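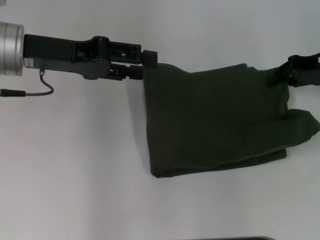

Equipment Planner, Cloth Handling
Girnness, Limthorpe site
2 min read

We're hiring someone to plan what we buy next! Girnness builds two-arm robot stations that pick up and fold cloth, and we have the go-ahead to grow the Limthorpe floor to 5 stations. Now we need a person who likes spreadsheets as much as hardware.

You'd own the equipment budget from first quote to final invoice. That means arms, grippers, spare finger pads, cables and connectors, plus the dull but important stuff like floor power and service contracts. You'd compare lead times, argue (nicely) over delivery terms, and work out when a lease makes more sense than a purchase. Your first job is a replacement plan for the 86 parts on our wear list. After that comes the Treloar budget, due in March.

You'll work with Glenys Sheehan, who runs the floor and has strong views on grippers. Expect to spend mornings out there with her. It's a great way to learn what wears out first.

We'd love to see:
- experience buying or budgeting for machinery of any kind
- comfort reading a parts drawing
- clear, friendly writing

A robotics degree isn't required. Training is paid, and relocation help up to $800 is available.

Send a resume and a short note about a purchase you planned well to Tegan Faulkner by October 20, 2020.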